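Looking after a small tabletop arm
Workshop tips from Junaid Swati

Most of the trouble people bring me with small arms comes down to a dirty lens, a loose fastener or a cable that has been pulled too tight. None of it needs a technician. Set aside 15 minutes at the start of the day, before the arm is warm, and go through it in the same order each time.

Power off first. Hold the arm while you switch it off, or it will drop onto the table under its own weight. If yours has a parking position, send it there and then cut the power at the wall.

Start with the table. Wipe it with a damp cloth and dry it. Crumbs and grit get picked up on the fingertips and end up scratching whatever the arm handles next. We use a white top at Illholm and dirt shows up quickly on it.

Next, the fingers. Ours are slender and jointed, and the joints collect lint. A soft toothbrush does the job. Open and close each finger by hand, slowly, and feel for a gritty spot. If you find one, brush again before you reach for oil. Use one drop of light oil per joint and wipe off the rest. Too much oil runs down to the tips, and then mugs slip.

Check the fasteners on the arm with a hand driver. Snug is enough. The brackets will strip if you lean on them. Any screw that has worked loose twice gets a dab of removable thread lock.

Then the cable. Move the arm by hand to the far corners of the table and watch the slack at each bend. You want a loose loop at the elbow and another at the wrist. Tape is fine for a day, but it leaves glue behind, so change to a hook-and-loop strap when you can.

The wrist camera gets a microfiber cloth and nothing else. No window cleaner. Look at the live view when you're done and bring the arm up to something shiny. Smears are easy to miss against a plain wall, and they show as haze around highlights on a dark, glossy surface.

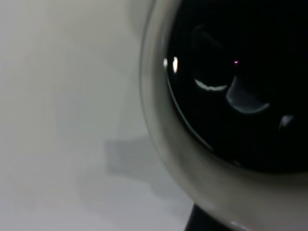
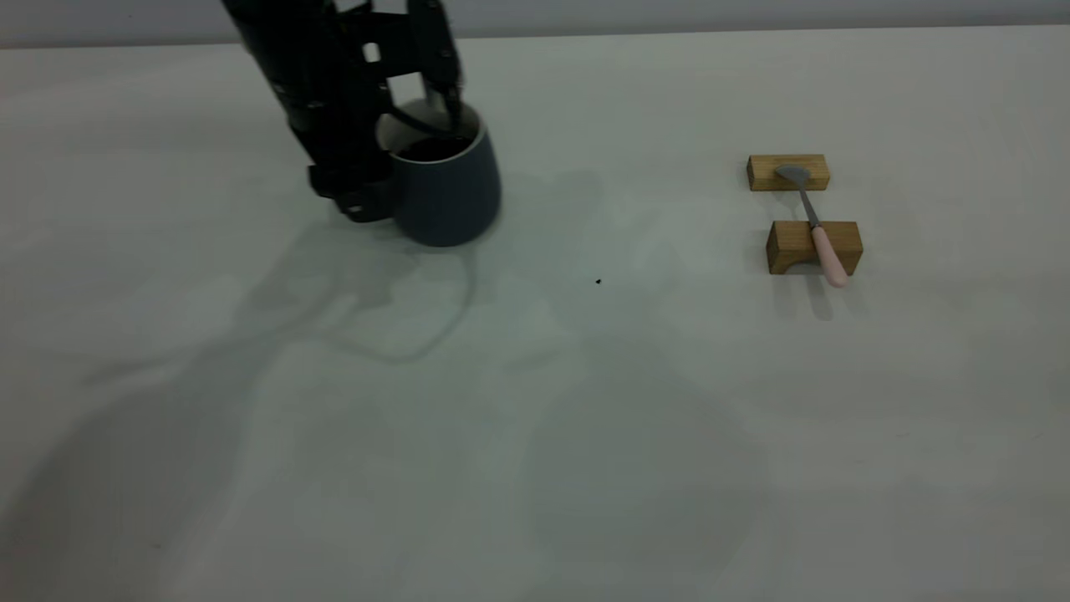 Now power up and run the test moves at low speed. I use a short routine named Clumano that goes to five points on the table and comes back. Listen more than you look. A healthy joint makes an even hum. A click at the same point on every pass usually means a tooth or a screw, and it's worth stopping for.

If the arm comes back to a slightly different place each time, redo the zero before you change anything else. Put it in the parking position, line up the marks on the base and save. On the Drerivum controller the zero is setting 1431. Write the old value down before you save over it.

Keep a log. A school notebook is fine. Put down the run count, what you cleaned, what you tightened and any odd noise. Every 1000 runs I change the fingertip pads even if they look all right, and I go over the wrist screws again the next morning.

Spare pads and screws keep best in a lidded jar. Label it with the screw size. The kit from Jin comes with two lengths that look the same in the hand, and the long one will bind the wrist if it goes in the wrong hole.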